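*13 October 2021*

The cistern in our small bathroom has been muttering to itself since August. A short hiss every 27 minutes, day and night, like a tyre with a grudge. I let it go for a while because the water bill only comes quarterly and I am an optimist between bills.

So this month's page is toilets, and the small, cheap, slightly grubby jobs that keep you from ringing a plumber.

## Is it leaking?

Put a few drops of food colouring in the cistern and go away. Don't flush. If the bowl has changed colour when you come back, water is getting past the outlet washer. Blue is best. Red works just as well but will frighten the household.

If the bowl stays clear but you can still hear a hiss, lift the lid and look at the water level. It should sit a finger's width below the top of the overflow pipe. If it's trickling over, the inlet valve isn't shutting off, and no amount of new washers will help you.
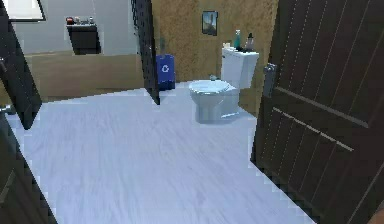 Before you take anything apart, turn off the tap at the wall. Ours hadn't been touched since the house was built and took a squirt of penetrating oil and an overnight wait. Don't put a big spanner on it. A seized tap is an annoyance, while a snapped one means standing in the front yard in your pyjamas looking for the mains.

## The outlet washer

The washer costs less than a coffee. Finding the right one costs an afternoon. Take the old one with you in a sandwich bag (a *sealed* sandwich bag - black rubber slime does not come out of a car seat) and match it by holding the two together. The bloke at Celtow Hardware tried to sell me a "universal" one, which fitted everything in the universe apart from my toilet.

1. Tap off, flush, sponge out what's left.
2. Lift the outlet valve out. Most twist a quarter turn and pull straight up.
3. Peel off the old washer. Wipe the seat it sits on with a rag, then run a fingertip around it. Any grit or scale will leak under the new one too.
4. New washer on, valve back in, tap on slowly.
5. Food colouring again.

If the seat is scaled, use white vinegar on a rag and leave it sitting for an hour. Steel wool will scratch it and you'll be back where you started, poorer by one piece of steel wool. 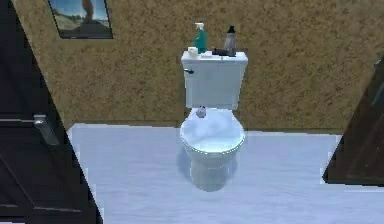 A reader in Pravness wrote in after the last plumbing page to say that vinegar is too timid for bore water, and that citric acid from the baking aisle, three tablespoons in a litre of warm water, does the job in half the time. I tried it on the kettle first, being a coward, and the kettle came up beautifully. The same reader considers rubber gloves an affectation. I'm keeping mine.

## While you're down there

Check the bolts at the base. Snug is enough. Porcelain gives no warning, and the replacement pan I priced from Jernero was more than my first car.

Check the seat hinges too. A seat that slides sideways usually wants nothing more than the plastic nuts underneath done up by hand. If they work loose again within a month, a rubber washer under each will hold them.

Wipe behind the pan with a dry tissue, all around the join and the water connection. A damp patch shows up on tissue long before you'd spot it on tiles. 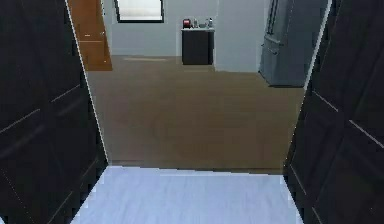

## The lid

Porcelain cistern lids go on a folded towel on the floor, flat, away from where your feet will be. I have put one on the edge of the basin. I have also bought one second-hand, 6 weeks later, in a colour the seller called white.

## What to keep in the box

- food colouring, the old bottle that's no good for icing
- a big car-washing sponge, retired
- silicone grease, the plumber's sort, never petroleum jelly, which swells rubber
- thread tape
- one spare outlet washer, taped inside the box lid with the model written beside it
- a torch that works

I use a Condori headlamp left over from a camping phase. It makes me look like I'm mining the toilet, but both hands are free.

The hiss has stopped, by the way. The kitchen tap has started dripping, so that will be next month's page, once I've worked out which way its handle comes off.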